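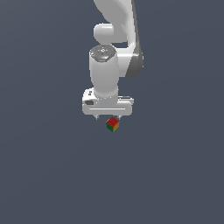
Brivonano Short Film Festival
Progress report to the Akande Fund, second period of the grant

Summary of the period

In this period we closed the call for films, finished most of the selection, signed the agreement for the second screening room and started the work on subtitles. The program is on schedule. The subtitles are late by two weeks, and we explain the delay in its own section. The spending is inside the budget, with one change between lines for which we ask your approval at the end of this report.

Call for films

The call was open until the end of January. We received 86 films that respect the rules of the call, from filmmakers in the region and from the countries on the other side of the border. In the first period we wrote to you that we were worried about the number of documentaries. This worry was too early. Many documentaries arrived in the last days before the deadline, as the film schools finish their projects at that time.

We did not ask for an entry fee. This was a condition of your grant and we agree with it, but it has a consequence that we want to report. Without a fee, some people send a film without reading the rules. A part of our time in February went to writing polite answers about films that were too long or that had already been shown in Prukitz last year. For the next edition we will put the maximum length on the first page of the form, in large letters, and the form will not continue if the length is wrong.

Selection

Each film was watched by two people who did not discuss it with each other before giving their marks. When the marks were very different, a third person watched the film. We had to use the third person more often than we planned, mainly for experimental films. It was tiring but we would do it again in the same way.

The competition has six programs. Five of them are complete. The sixth, which is the program for children from eight years old, still has a space of twelve minutes. We have two films in mind and we are waiting for one answer about the rights. If the answer does not come before the printing of the catalog, we will take the other film, and its director has already accepted to be in second position.

The letters to the filmmakers who were not selected were sent in March. In your comments on our first report you asked us to give a reason in each letter. We gave a short personal comment to every filmmaker who lives in the region. To the others we sent a general letter, with the possibility to ask for comments. Some of them asked, and all of them received an answer.

Screening rooms

The main room is again the old cinema in Brivonano. The second room is in the former post office of Prukitz and it has 50 seats. We signed the agreement with the town for the whole week of the festival, with one evening free because the room is already used by the choir. The chairs are included. The curtains are not dark enough, and we will cover the two windows on the street side with black fabric, which we already have from the last edition.

The wheelchair access in Prukitz was one of your questions. There is a ramp at the courtyard door. The ramp is in good condition but the courtyard has no light, so we have put two lamps in the budget of the technical line. In the old cinema the situation has not changed: the first row and the last row can be reached without steps, and the toilets are on the same level.

Projection and image tests

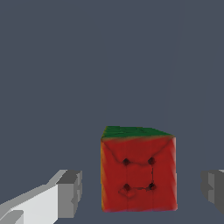

For the projection we rent two machines of the Nulex company, one for each room, and the tests were done in the evening so that the conditions are close to those of the festival. The sharpness was good in both rooms from the first try. The color needed more work, particularly in Prukitz, where the wall behind the screen is painted cream and sends some yellow light back to the audience. A deep red is the most difficult: it must stay separate from a brighter, pinker red, and a blue-gray background must stay flat, without a green tone. In Prukitz the two reds became almost one color until we changed the setting of the machine. After the correction they were separate again, even from the side seats, and we wrote down the values for the person who will work there during the week.

The sound in Prukitz is acceptable for dialog and less good for music. There is an echo when the room is empty. We expect that it will be smaller with an audience, but we did not test this yet – the next test will be on a Monday with the pupils of the school, who will fill all the seats.

Subtitles

This is the part of the project that is late. Every film in competition must have subtitles in the local language and in English. We planned to receive dialog lists from all filmmakers, but many of them sent only the finished file with subtitles already inside the picture, and in such a case the translation must be done by ear. The two translators had more hours than planned. At the date of this report, four programs are complete in both languages, and the others are complete only in English.

To recover the time we did two things. We gave one program to a third translator, and we moved the children's program to the end of the line, as it will be read aloud by an actor in the room and does not need subtitles on the screen. We believe that the two weeks can be recovered before the technical rehearsal.

Audience and tickets

Our objective in the application was 1000 tickets for the whole festival. It is too early to compare, as the sale opens after the catalog is printed. The schools have already reserved their places for the morning screenings, and for the first time the school of the upper valley is coming, with its own bus. The price of the ticket is the same as last year. People who live in Prukitz will be able to buy at the bakery as well, because many of them do not like to buy on the internet.

Budget and request

The detailed table is attached. The rental of the machines cost less than we had written, because Nulex gave us one price for both rooms. The translation will cost more, for the reasons given in the section on subtitles. We ask for your permission to move the remaining amount from the line "Equipment rental" to the line "Translation and subtitles". The total of the grant does not change.

We would need your answer before the technical rehearsal, so that the third translator can be paid at the end of the same month. The next report will be sent after the festival, with the audience numbers for each room and a copy of the catalog.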